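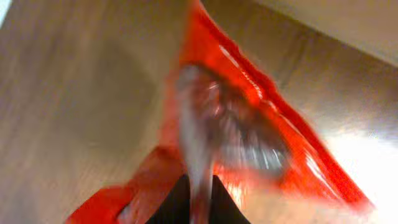

开过封的袋子到底该竖着放还是平放,有用户来信问,说自己的柜子装好以后,头一个星期袋子就全倒了,粉和豆子撒在隔板缝里,扫了两次也没扫干净。

两种放法都可以,取决于袋子的形状和剩余的量。本章按袋装食品从清点到入柜的顺序说明,适用于 Hilero 木面储物柜的标准款和加高款。柜体的组装和上墙固定见第三章,隔板安装见第四章。隔板尚未锁紧的,请先回到第四章完成,再继续。

第五章 袋装食品的整理与入柜

5.1 随柜附件

开始之前核对以下附件:

Dallus 封口夹,大号和小号,装在同一个布袋里
Yeon 标签条,一卷,可擦写
Vusier 直立分格盒,两只,平板包装,需自行折起
隔板防滑垫,已裁好,卷在柜门包装内

封口夹共 14 只。数量不符时,先检查布袋内衬的夹层,小号夹有时会卡在里面。确实缺少的,凭包装外侧的批次号联系购买处补发。补发申请中请注明配件编号 827,这个编号同时包含大小两种夹子,不必分开填写。

注:分格盒出厂时折痕较硬,第一次折起需要用些力气。先折短边,再折长边,底部的两片插舌最后扣入。顺序反了,插舌会顶住侧壁,强行按下容易留下白印。

5.2 清点和分类

1. 把要入柜的袋子全部拿出来,放在桌面或一块干净的木板上。不要直接放在地上。
2. 按是否开封分成两堆。
3. 在已开封的一堆里,查看每一袋的保质期。日期印在封口压纹处的,剪开时往往已经剪掉,这类袋子按开封月份记录即可,例如“九月开”。
4. 把受潮结块、有异味或有虫的袋子拣出来,连同袋子一起丢弃,不要倒进别的容器里挑选。
5. 未开封的一堆检查有无漏气。双手轻压袋身,松手后袋子不回弹的,放到已开封的一堆里,按已开封处理。
6. 相同的食品放在一起。同一种有多袋已开封的,先用完其中一袋,暂时不要合并。

注:亮面塑料袋在灯下反光较强,印在袋面上的小字不易看清。看日期时把袋子稍微斜过来,或者关掉柜内灯,用房间里的灯。

小心:倒置检查袋底之前,确认袋口已经夹好。

5.3 准备隔板

1. 用拧干的布擦隔板表面,顺着木纹擦。
2. 等隔板完全干透。梅雨季节或厨房通风差的,至少晾 40 分钟。
3. 铺上防滑垫,有颗粒的一面朝下。防滑垫比隔板略短,前沿对齐,后面留空,不要往里推到底。
4. 用手掌在垫子上前后推一下,不移动即可。

隔板上有油渍时,可用少量中性洗涤剂,然后用清水布再擦一遍。不要使用钢丝球、含氯清洁剂或酒精,木面涂层会发白,这种情况不在保修范围内。

注:柜子最下面一层离地较近,不建议放纸袋装的面粉。塑料袋装的可以放,但要放进分格盒里。

5.4 封口

封口之前先排出袋内多余的空气。膨化类食品例外,空气留着,压得太紧会碎。

1. 把袋子立在桌面上,一只手扶住袋身中下部,另一只手从下往上顺一遍袋子上半截。
2. 把袋口两侧捏齐,对准压平。
3. 从袋口往下折两折。袋子剩得少的多折几折,折到离食品还有两指宽的位置停下。
4. 夹上封口夹。袋口比小号夹长的,用大号夹,不要把两只小号夹并排使用,中间的缝隙会漏气。
5. 听到“嗒”的一声,说明卡扣已经到位。没有声音的,打开重夹一次。
6. 提起袋子轻轻抖一下,检查袋口两角有没有松开。

小心:提袋子时握住袋身,不要只提夹子。夹子的承重上限是单袋两公斤,超过这个重量,袋子可能从夹口滑落。

注:有些袋子自带拉链条。拉链条能正常合拢的,不必再加夹子。拉链槽里进了粉末会合不严,用干的软毛刷刷一下,不要用水冲。

铝箔内层的袋子折过以后容易沿折痕开裂。发现折痕处发白或有细孔,换一个位置重新折,旧折痕留在夹子上方。裂口在袋身中段的,只能换袋或换罐。

5.5 贴标签

1. 撕下一段 Yeon 标签条,长度以写得下名称和月份为准。
2. 用铅笔或随附的水性笔书写。油性笔写上去擦不掉,不影响使用,但这一段标签就不能再用了。
3. 竖放的袋子,标签贴在封口夹正面。平放的袋子,贴在朝外的短边。
4. 换食品时,用湿布擦掉字迹,等干后重写。

不要把标签直接贴在起皱的塑料面上,边角会翘。袋面必须贴标签的,先用手把那一处抹平,贴好后按住几秒。

家里有老人或小孩的,可以把字写大一些,只写名称,月份写在背面。含坚果、花生、麸质的食品,建议另外用一种颜色的笔。

5.6 入柜

分格盒放在中间两层,一层一只。盒内有 8 个格子,隔片可以拔出,把两格并成一格。

竖放的条件:袋底是平的,或者剩余的量超过半袋。

1. 先放高的袋子,放在靠里的一排。
2. 再放矮的袋子,放在靠外的一排。
3. 标签一律朝外。
4. 每格只放一袋。袋子在格子里左右晃得厉害的,换到窄格;塞进去要用力的,拔掉一片隔片。
5. 把分格盒推到隔板上,前沿与防滑垫前沿对齐。

平放的条件:枕形袋,或者剩余的量不到半袋。

1. 把袋内食品摊匀,袋身压平。
2. 夹子朝外放在隔板上,不必用分格盒。
3. 叠放时重的在下,最多三层。
4. 易碎的食品单独放,上面不压东西。

很重的大袋,例如五公斤以上的米,放在最下层,直接立在防滑垫上,紧靠侧板。不要放在门后挂架上。门后挂架只放调料包一类的小袋,装得太满,门会自己慢慢打开。

小心:取放上层的袋子时,不要踩在下层隔板或抽屉上。请使用稳固的踏凳。

注:加高款的顶层较深,里面的袋子看不见。顶层适合放未开封的备用品,不适合放正在吃的。

5.7 常见情况

袋子竖着放还是会倒
先看是不是放进了宽格。换窄格仍然倒的,多半是量太少,改为平放。没有使用分格盒、直接立在隔板上的,检查防滑垫是否铺反。

夹好以后袋口仍然漏粉
细粉类至少折三折。夹口内侧有一条软胶,软胶上沾了粉会夹不紧,用湿布擦干净,晾干后再用。软胶脱落的夹子请停止使用。

隔板缝里进了碎屑
取出防滑垫,用吸尘器的扁嘴沿缝吸一遍,然后用干布包住一张硬卡片,沿缝划过去。不要往缝里倒水。豆子大小的颗粒卡住时,先松开这块隔板下方的两颗螺丝,取出颗粒后重新锁紧,步骤见第四章。

柜内有塑料味
新的防滑垫在头几天会有气味。取出来放在通风处,气味散了再铺回去。晾的时候避开直射的阳光,垫子晒久了会卷边。

柜门关不上
通常是靠外一排的袋子顶住了门后挂架。把分格盒往里推,或者把挂架上对应的那一格空出来。

标签条粘不住
检查夹子表面有没有油。擦净后仍然粘不住的,剪掉这一段,用新的。

5.8 日常维护

每月把开封的袋子看一遍,快到期的移到靠外的一排。封口夹可以用温水手洗,不可放入洗碗机,不可用于加热或冷冻。分格盒用湿布擦拭,不要浸泡。防滑垫半年取出清洗一次,清洗后两面都要干透再铺回。

拔下来的隔片收在布袋里,和多余的夹子放在一起。布袋上有挂环,可以挂在柜门内侧最下方的挂钩上。

抽屉部分的整理见第六章。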